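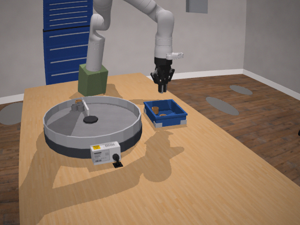
Gripper comparison, simulation cell
Saturday, February 18, 2023
Entered by Morag Galbraith. Present: Zerrin Kahraman, Pylyp Koval. Kenna Jardine joined remotely from Margate for the second half.

Purpose of the session

The session was held to compare two closing policies for the black gripper on the cup transfer task before any time is booked on the physical arm at Dondcombe. Policy A closes at a fixed width. Policy B closes until the finger load reaches a set limit and then holds. The arm model, the task layout and the camera position were left as they stood at the end of the October series.

Setup

The task layout consists of the round container with the blade, the blue bin to its right, and grey and orange cups. The run file asks for orange cups to be placed in the bin and grey cups to be left alone. Starting positions were drawn from the same seed list for both policies. Physics step and contact settings are those in the MacLeish configuration, unchanged. Each policy was given 60 attempts.

Results

Policy A: 53 of 60 cups released in the bin.
Policy B: 60 attempts made, 9 failures.

The difference between the policies is small and should not be reported as a finding. The manner of failure is of more interest. Policy A failed mainly on cups standing close to the blade, where one finger met the blade before the other met the cup. Policy B failed in the same places, but it also dropped two cups during the lift, after the load reading had settled. Mr. Koval is of the opinion that the limit is read one step late. I have asked him to confirm this from the log before any value is changed.

Approach height

Ms. Kahraman raised the matter of the hover position over the bin. At present the gripper travels to the same height whether or not it is carrying a cup. She proposes a lower return path for the empty gripper. This was tried in a short separate run, which is not included in the figures above. The wrist attachment kept clear of the bin rim on every pass, but the margin on the near side was less than we would accept on hardware. The original height has been restored.

Camera

The arm's shadow falls across a large part of the tabletop under the current light. Ms. Jardine asked whether the cup detector had been checked against it. It has not. The detector scores for cups in the shaded part of the round container should be pulled out and listed separately - this can be done from the stored runs.

Actions

Koval: check the timing of the load reading in Policy B.
Kahraman: write up the lower return path, with clearances.
Galbraith: separate the detector scores as above and send them to Colette Poulain, who holds the Turkotari gripper data.
Jardine: confirm the finger pad friction value used at Margate. Ours was carried over from an earlier file and has no source noted beside it.

Run files are saved under the session date. Policy B is to be repeated with the same seeds once the timing question is settled.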